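手持ちグリッパーで教えるのと遠隔操作で教えるの、本当に前者で足りるんでしょうか

投稿:Siham Aoun ロボット・自動化カテゴリ
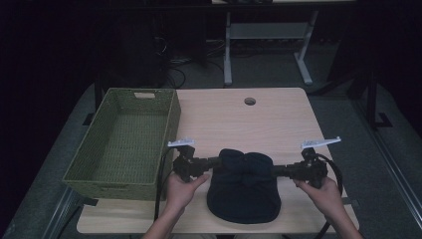 作業台。帽子とカゴ、グリッパーは両手に1台ずつ。

机の上の帽子をつかんで、横のカゴに入れる。それだけの作業を双腕のロボットに覚えさせようとしています。8月から始めて、いまだに納得のいく動きになりません。

やり方は、人間が両手にグリッパーを持って、自分の手で作業をやって見せる方式です。ロボット本体はその場で動かしません。グリッパーの軌跡と開閉と映像を記録して、あとで学習に回し、できたものを実機に載せます。実機はFakhouryの双腕、記録と学習の管理はZuvsteadというソフトです。導入を手伝ってくれたSkillixの担当者の説明では「遠隔操作よりずっと速く集まるし、自然な動きになるから質もいい。帽子くらいなら20回見せれば形になります」とのことでした。

20回では形になりませんでした。実機は帽子の手前で止まるか、つばを指先で押して机の奥へ滑らせるかのどちらかです。相談すると「では数を増やしましょう」と言われ、現在657回分あります。それで実機を20回走らせて、カゴに入ったのは9回です。次の提案も「もっと増やしましょう」でした。

私はもともと遠隔操作の経験しかありません。前の職場では、リーダー側のアームを人が動かし、フォロワー側のロボットがついてくる方式でした。確かに遅いし疲れるし、1日やると肩が上がらなくなります。ただ、ロボットができない動きは最初から記録に入りませんでした。届かないところは届かないし、ぶつかれば止まるからです。手持ちだと人間の肩と肘で動いているわけで、それをどうしてロボットの腕でそのまま再現できると思えるのか、どうも腑に落ちません。

状況を書いておきます。

・帽子は紺色で、布が柔らかいものです。頭の部分を上にして、つばを手前に向けて置くことが多いです。ふだんは軽くしわが寄っています。
・カゴはオリーブ色の編んだもので、机の左に置きます。向きはだいたい同じです。
・両手のグリッパーで帽子の頭の部分を左右からはさみ、持ち上げて左へ運び、カゴの上で離します。
・グリッパーからは黒いケーブルが1本ずつ出ていて、これがけっこう邪魔です。右のケーブルは机の右の縁から下に落としています。
・見せる役は私を含めて3人で、交代でやっています。

聞きたいのは次のことです。手持ち方式で集めた記録は、そもそも遠隔操作の記録の代わりになるのか。657回で半分も入らないのは、数の問題なのか、それとも別の何かなのか。いまから遠隔操作に切り替えるのは、それまでの分を捨てることになるのか。

「速く集まる」は体感として本当です。遠隔操作のときの何倍もの速さで溜まります。でも溜まったものが使えないなら、速さに意味があるのかどうか。宣伝文句の引用ではなく、実際に手を動かした方の話が聞きたいです。

Fadi Haddadin

データが足りないだけだと思います。うちも最初は全然だめでしたが、増やしたらできるようになりました。最終的に2478回です。布はそれくらい要ります。

あとは帽子を硬いものに変えると簡単になりますよ。型崩れしないやつ。がんばってください。

 コメント Siham Aoun
 ありがとうございます。2478回のうち、途中で見せ方を変えたりはしましたか。それと、硬い帽子でできても柔らかい帽子ができないと困るのですが……。

 コメント Fadi Haddadin
 見せ方は途中で担当が代わったので、多少変わったかもしれません。細かいことは覚えていないです。

 コメント Ayman Zein
 担当が代わったあとで良くなったのなら、数のおかげかどうかは分からないのでは。どちらの時期の記録で学習したのかも書かれていないですし。

Elias Sayegh

長くなります。先に自分の立場を書いておくと、私は手持ち方式を2年近く使っていて、今でも使っています。そのうえで、売り手の説明はあまり信じていません。「20回で形になる」が成り立つ条件というのはあるんです。物の位置も向きも固定で、同じ人が同じ速さで見せて、評価も同じ位置でやる場合です。そういうデモは見栄えがします。帽子を手のひら一つぶん横にずらしてもらうと、たいてい担当者の口数が減ります。

まず「ロボットができない動きが混ざる」という疑いについて。これは疑って正しいです。手持ちで記録されるのはグリッパーの位置と姿勢までで、そこへ腕がどう持っていくかは誰も確認していません。人間は体をひねるし、半歩動くし、肘を外に逃がします。本人は何もしていないつもりです。

確かめる方法は簡単で、学習の前に記録を実機でそのまま再生してください。学習したものを走らせるのとは別の話です。657回全部をやる必要はなく、20本ほど無作為に抜いて、帽子もカゴも置かない机の上で、ゆっくり再生する。人は非常停止に手をかけておくこと。ここで腕が途中で引っかかったり、手首が急に大回りしたりする記録が何本もあるなら、増やしても同じものが増えるだけです。私の最初の現場ではこれを誰もやっておらず、私もやっていませんでした。気づくまで2か月かかりました。Zuvsteadに一括の到達判定があるならそれでもいいのですが、画面の判定が通っても実機で関節の限界に寄りすぎることはあるので、私は再生のほうを信用しています。

次に写真を見て気になったこと。

左右のグリッパーの先が、帽子の頭の上でほとんど触れそうな近さで向かい合っています。手で持っていれば、この距離は怖くありません。指と手首で微妙に加減できますし、当たっても「あ、当たった」で済みます。Fakhouryの双腕で同じことができますか。腕どうしの接近に安全距離を設定していれば、そこで止まるはずです。質問にあった「帽子の手前で止まる」は、学習の失敗ではなく単に制御側が止めている可能性があります。実機のログを見れば分かります。私ならここから調べます。

もう一つ、上についている白いブラケットが左右とも斜め上に張り出していますね。実機の手先にも同じものが同じ角度でついていますか。ついていないなら、映像に映り込む形も重さも、まわりとぶつかる範囲も違います。ついているなら、今度はカゴの縁に当たらないかが問題になります。カゴの中まで手を下ろす見せ方をしている人が3人のうちにいたら、その人の記録だけ別に見てください。

カゴは左側が机の縁から少しはみ出していますが、毎回こうでしょうか。「向きはだいたい同じ」の「だいたい」がくせものです。人間は多少ずれていても見て合わせるので、自分がどれだけ合わせたかを覚えていません。ずれていること自体は悪くないんです。評価のときにだけきっちり揃えて置く、あるいはその逆をやると、数字が何を測っているのか分からなくなります。机にテープで範囲を決め、その中で意図的に散らすのを勧めます。

ケーブルの件。邪魔だと感じているなら、その邪魔はもう記録の中に入っています。引っぱられるのを避けようとして手首を少し返す癖がつくし、3人とも違う返し方をします。頭の上あたりから吊るか、前腕に一度留めるかして、手先で重さを感じないようにする。それだけで軌跡のばらつきがはっきり減りました。うちの場合は、です。

それで、数の問題かどうか。20回中9回という数字からは、ほとんど何も言えません。もう一度20回やったら6回かもしれないし13回かもしれない。成功率より、失敗した11回を並べて見てください。止まった、滑らせた、つかんだが途中で落とした、カゴの縁に引っかけた。この内訳が偏っていれば原因は絞れます。ばらばらなら、見せ方が3人で揃っていない線を疑います。「増やしましょう」としか言わない相手には、この内訳を出して、増やすとどの失敗がなぜ減るのかを聞いてみてください。答えられないなら、その提案には根拠がありません。

最後に、切り替えたら捨てることになるか。捨てなくていいです。うちでは手持ちの記録で大まかな動きを覚えさせ、つかむ直前から離すまでのところを遠隔操作で少し足しています。混ぜるときは座標と開閉量の基準を合わせる必要があり、ここは面倒です。開閉の値が方式ごとに逆向きだった、という情けない事故を一度やりました。ただし、混ぜれば良くなると言い切る気もありません。うちの物はタオルで、帽子ではないので。

 コメント Siham Aoun
 ログを見ました。手前で止まっていた分は、全部ではないですが大半が腕どうしの接近による停止でした。学習の問題だと思い込んで、まったく見ていませんでした。Skillixの担当者も一度も触れていません。

 コメント Elias Sayegh
 それなら、安全距離を縮める前に見せ方を変えるほうを先に。帽子の真上で両手を寄せず、左右の脇をもう少し低いところではさむようにして、短く撮り直してみてください。安全距離をいじるのは最後で。

 コメント Siham Aoun
 再生もやってみます。カゴは、はい、毎回少し違います。写真の位置より奥のこともあります。

Eulalia Ibarra

遠隔操作側の人間です。Stalthorpeの倉庫で、去年までずっとリーダーアームを握っていました。質問者さんの疑いには同意するところが多いのですが、遠隔操作を美化しすぎているようにも読めたので、そちらについて書きます。

「ロボットができない動きは最初から入らない」。その通りです。でも代わりに、人間なら絶対やらない動きが山ほど入ります。布を遠隔でつかんだことがあれば分かるはずですが、手応えがないか、あっても頼りないので、みんな目で見て確かめるようになります。近づく、止まる、見る、少し下げる、また止まる。この「止まる」を機械は律儀に覚えます。帽子の上で考え込むロボットができあがります。私たちのところでは、止まっている区間を後から切って詰めたら、今度は動きが飛んで使い物になりませんでした。

見えにくさもあります。手持ちなら自分の首を動かして、帽子の陰をのぞき込めますよね。遠隔だとカメラの位置次第で、片方の腕がもう片方を隠してしまう。隠れたまま勘でつかんで成功した記録を、成功として登録する。見ていた私が言うのだから間違いありません、かなりの数が勘でした。

それから、疲れ。肩が上がらなくなると書いておられましたが、夕方の記録と朝の記録は別人のものです。午後4時を過ぎたら撮らないという決まりを作るまで、ずいぶんかかりました。手持ちは楽なぶん、楽だからといって続けて撮りすぎる危険があると思います。3人で657回なら、飽きてきた頃の分が相当あるのではないですか。流れ作業になると、帽子を置き直すのも雑になって、同じ場所に同じしわで置くようになります。置く係と見せる係を分けて、置く係が好き勝手に置くのがいいです。見せる人が自分で置くと、自分がつかみやすいように置きます。必ずそうなります。

あと、つばの向き。「手前に向けて置くことが多い」とのことですが、実際に使うときも手前を向いているんでしょうか。使う場面で向きがばらばらなら、今の記録では全部足りません。逆に、いつも手前でいいなら、ほかの向きを無理に混ぜて難しくする必要もないです。これを決めずに回数の話をしている時点で、売り手も買い手もちょっとのんきだと思います。きつい言い方ですみません。

方法の話に戻ると、私なら方式の切り替えより先に、見せ方を一枚の紙に書きます。どこをはさむか、どの高さまで上げるか、カゴのどのあたりで開くか。そして1人だけで50回撮って、それだけで学習させて、657回のものと比べる。もし互角なら、残りの600回分がほとんど役に立っていないということなので、その後の判断がしやすくなります。比べるときは置き場所を先に決めてから両方を走らせてください。走らせる人に、どちらのモデルか知らせないほうがいいです。期待しているほうには、みんな優しく置くので。

Elias Sayeghさんの「混ぜる」案については、私は半信半疑です。うちでも試しましたが、良くなったのが混ぜたせいなのか、同じ時期に照明を替えたせいなのか、結局切り分けられませんでした。Fadi Haddadinさんの2478回も同じ種類の話ではないかと疑っています。

 コメント Elias Sayegh
 照明の件は耳が痛いです。うちもタオルのとき、混ぜるのと同時にグリッパーの指先を新しくしています。混ぜた効果だと思っていましたが、分けて測ってはいません。

 コメント Siham Aoun
 つばの向き、使う側に確認したら「特に決まっていない」でした。最初に聞くべきでした。
 1人で50回のほう、私がやることになりました。置く係は別の人に頼みます。はさむ位置を低くして、ケーブルは前腕に留めて撮っています。まだ途中なので、比較の結果は出ていません。
 追加購入の見積もりは、とりあえず保留にしてもらいました。

 コメント Fadi Haddadin
 結果が出たら教えてください。うちのも初期の分を抜いて学習し直してみようかと思っています。

 コメント Eulalia Ibarra
 抜く前に、バックアップを取ってからにしてくださいね。

当サイトでは、利便性の向上とアクセス状況の把握のためにCookieを使用しています。閲覧を続けると、Cookieの使用に同意したものとみなされます。設定の変更 同意する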